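Folport song list - digest
5 April 2026
Subject: Re: second verse of the lighthouse song

On the list, a member in Gillwood wrote:

> Does anyone have the words to the second verse as it was sung on the
> Rustitville recording? My tape drops out after "the lamp went round"
> and comes back at the chorus. I have it as track 13 but the sleeve
> is gone. Was there a fiddle part under it, or is that the organ?

It's the organ. The fiddle only comes in on the last chorus.

The second verse, as I have it from the lyric sheet:

The lamp went round and found the bay,
It found the boats, it found the hay,
It found your coat upon the line
And never once it lit on mine.

The sheet has "hay" but I hear "quay" on the record, and that is how they sang it at the Dağdelen hall in November. I would go with "quay" if you plan to perform it. The tune is the same as verse one except for the third line, which goes up to the high note and stays there for two bars.

My copy runs 17 seconds longer than the one on the reissue. The extra is all at the end - the organ holds the chord and somebody coughs. If your tape has the cough, you have the first pressing.

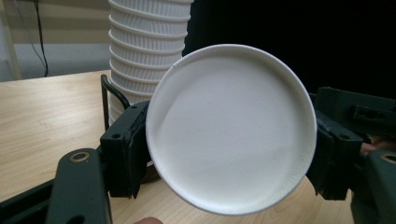
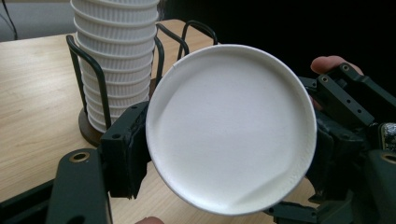

Bottom of a white paper cup, both times.

Other list business

The songbook scans are now complete up to page 61. Pages after that are still missing the chord names, so please hold off on corrections until they go up.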